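12/08/2019

We got back from the river trip late Saturday and I've only now unpacked, so I'm writing this before I forget the details.

The boat was the Herath, run by a company called Prekutano. It holds 100 passengers and was a little over half full. We boarded at Wurnia in the afternoon and got off nine days later at Gistel. The cabin was small but the bed was good, and the window opened, which mattered more to me than a balcony would have.

Meals were included. Drinks outside of dinner were not, and I wish I'd read that line before the first bar bill. Shore tours were extra too. We paid for three and skipped the rest. Of those, the walking tour of the old town in Wurnia was worth it. The winery was too long, and most of it was spent on the bus.

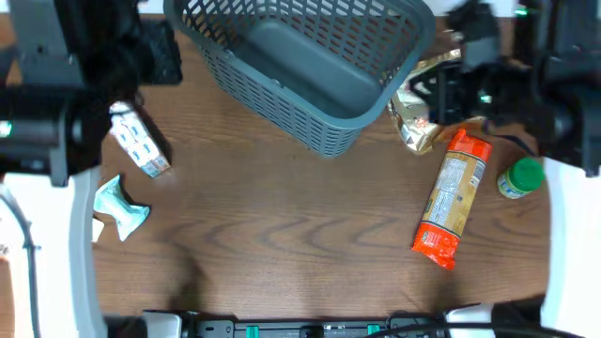
Shafiq Munasinghe wrote to me after my last post to say the winery stop was the best part of his week on the same boat, that his group had gone in May when it was cooler, and that I should have taken the morning bus.

He may be right about the bus. Ours left after lunch and hit traffic both ways.

Tips were the other thing I hadn't planned for. The company suggests an amount per day and adds it to your account unless you go to the desk and change it. We left it alone.

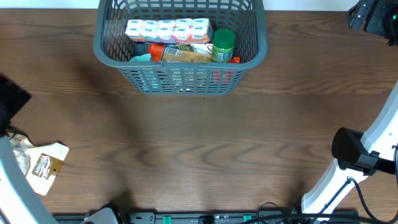
The line at the desk on the last morning was long, so settle up the night before if you can. Bags had to be in the hallway by six. The shuttle from the dock at Gistel to the train station took roughly 3 times as long as the brochure said, and we missed the train we wanted. The next one got us to the airport with enough time for coffee.

I'd take the Herath again, probably in spring.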